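Willbridge publishes results of two-arm gripper trial, ties and all

02/02/2021 – Willbridge, the independent test workshop for small automation equipment, has published the results of its winter comparison of gripper fingers for two-arm work cells. The trial pitted fingers from Rustum against fingers from Ostapchuk in a contest neither company had asked for: putting neckties away.

The work began in November and ran to 3,886 attempts. Each attempt asked a pair of arms to take a tie, roll it up and stand it in one compartment of a tray. A tie is long, slippery, wide at one end and narrow at the other, and has no interest in being rolled. The Willbridge team considers this a fair summary of most of what customers want picked up.

"We used to test with wooden blocks," said Rawan Akl, who ran the trial. "Everybody's gripper is marvellous with wooden blocks. You could publish the results before you started."

Both sets of fingers were fitted to the same arms and run from the same Barar controller, with the software left alone between changeovers. The Rustum fingers are stiff and narrow at the tip. The Ostapchuk fingers are broader and give a little when they close. Before each change of fingers, the team ran 100 practice attempts that did not count towards the score, although several people in the workshop kept score anyway.
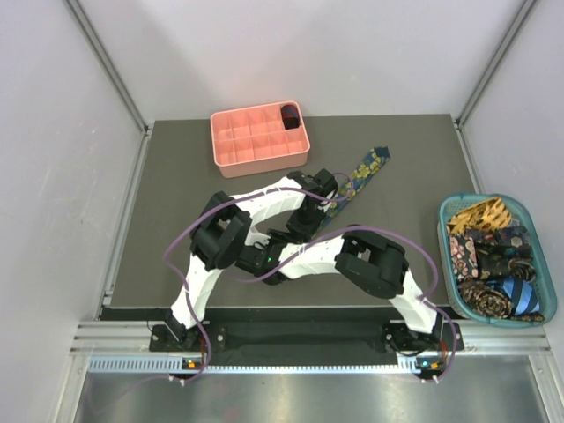 Can two arms share such a small table without hitting each other?
Mostly they can, provided the controller knows where both of them are at all times and one is told to wait. Willbridge recorded 11 knocks over the whole trial, none of which damaged anything except the mood.

On picking up a tie that was lying flat, the Rustum fingers came out ahead. They slid under the edge of the cloth more often and needed fewer second tries. On rolling, the order was reversed: the Ostapchuk fingers kept hold of the coil while the stiffer pair tended to let the middle slip out, leaving something closer to a telescope than a tie. Placing the finished roll in its compartment was a draw, and a slow one.

The report stops short of naming a winner. It suggests that buyers work out which half of the job worries them more, and it notes that fitting a different finger to each arm is perfectly allowed. Willbridge tried this for the final 2 days and found it the least irritating arrangement of the lot.

"I came in expecting a clear answer and so did both suppliers," said Rohani Sinaga, who wrote the report. "They have each sent me a polite note pointing out the chapter they prefer."

The full report, including the finger drawings and the controller settings, is available from Willbridge on request. A second trial, comparing overhead and wrist cameras on the same task, is being planned. Donations of old ties are welcome – silk for preference, soup stains accepted.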